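# Trulbridge Tremden 14 folding board: three months in

I bought the Tremden in March, after my old method (kitchen table, chin, swearing) stopped keeping up with a household of four. The Tremden is a hinged plastic board for folding T-shirts. You lay the shirt face down, flip the left panel, flip the right panel, flip the bottom up, and out comes a rectangle. Trulbridge sells it for $18, or with a set of drawer dividers for quite a bit more. I skipped the dividers.

The box makes some big claims. It says the board will "transform your laundry day" and fold a shirt in a couple of seconds. I don't doubt that someone at Trulbridge can fold a shirt in a couple of seconds. I'd like to know how long they spent smoothing it out first, because the box doesn't mention smoothing at all.

## What you get

Four panels, slotted to let the air out, joined by hinges that are just thinner strips of the same plastic. There's a leaflet with drawings and no words. The surface is slick, which helps when you slide the finished shirt off and works against you the rest of the time. The "14" in the name seems to be the width in inches of the finished shirt if you fold it the way the leaflet suggests. I got something narrower, and I'm not convinced the leaflet has met a real shirt.

The listing I bought from had 571 reviews when I looked, and most of them read as if they were written the afternoon the thing arrived. I can see why. The first dozen shirts are fun. My brother-in-law, Sadao Ebihara, did a whole basket on it and left saying he'd order one. He still hasn't.

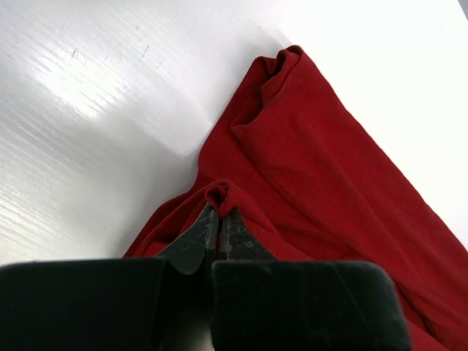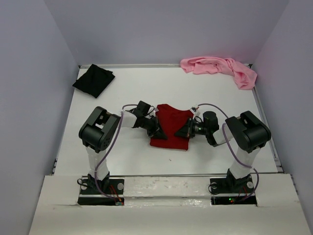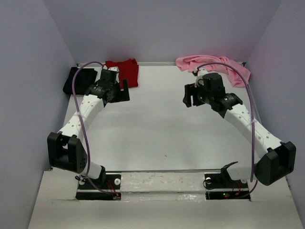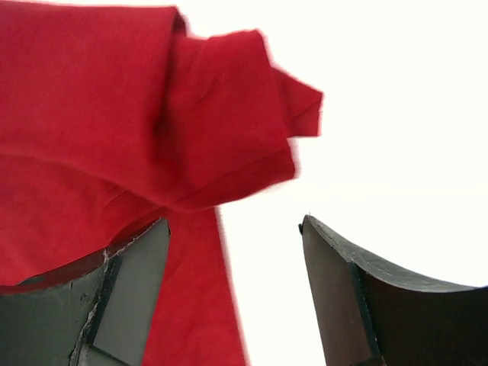 My main complaint with the Tremden is that it only takes over once the hard part is finished. Folding a flat shirt was never difficult. What eats up the time is getting it flat, and a soft red knit bunched up with one thick flap folded over on itself is exactly the state in which most laundry reaches me. You have to find the hem, find the shoulders, shake it, lay it down, and chase the wrinkles outward with your palms. After that, two flips of plastic save you almost nothing over two flips of your hands.

I did try to be fair about it. I folded 84 shirts over a few weekends, half with the board and half without, with the kitchen timer running. The board was faster by a little on men's crew necks. It was slower on anything with a hood, on my daughter's cropped tops, and on tank tops, which slide around on the plastic and come out crooked. Long sleeves need an extra tuck that the leaflet shows in one tiny drawing, and I still do it wrong about half the time.

## Where it does earn its keep

The shirts match. I'll give it that. A drawer of Tremden-folded T-shirts looks like a store shelf, and they stand on end without slumping, so you can see all of them at once. If that's what you want, you'll get it. My son, who is nine, also likes using it, and will now put away his own clothes without a fight, though I suspect that will wear off.

It works okay on hand towels and pillowcases too. Bath towels are too big. Fitted sheets, forget it.

## Durability

One hinge on the left side has gone white along the crease. It hasn't split. I'd guess it has a year left in it at our rate. Trulbridge offers a replacement panel, but shipping comes to more than I'd want to spend on part of a cheap board.

## The competition

A neighbor lent me her Nolero, which is stiffer, folds down smaller for storage, and has a rougher finish that holds the cloth in place. I liked it better for tank tops and worse for everything else, as the shirts catch when you try to slide them off. Esquivel makes a cardboard version that looks like a pizza box and costs next to nothing. Mine went soft at the corners after somebody put a wet swimsuit on it, but before that it folded just as well as the plastic one.

## Should you buy it

If you fold a lot of plain adult T-shirts and care how the drawer looks, maybe. If you're hoping to get your evening back, no. I'd start with the Esquivel, or cut one out of a shipping box, and see if you're still using it in a month. Ours now lives behind the dryer, and I pull it out for crew necks when I remember it's there.

Two and a half stars, rounded up to three for the kid.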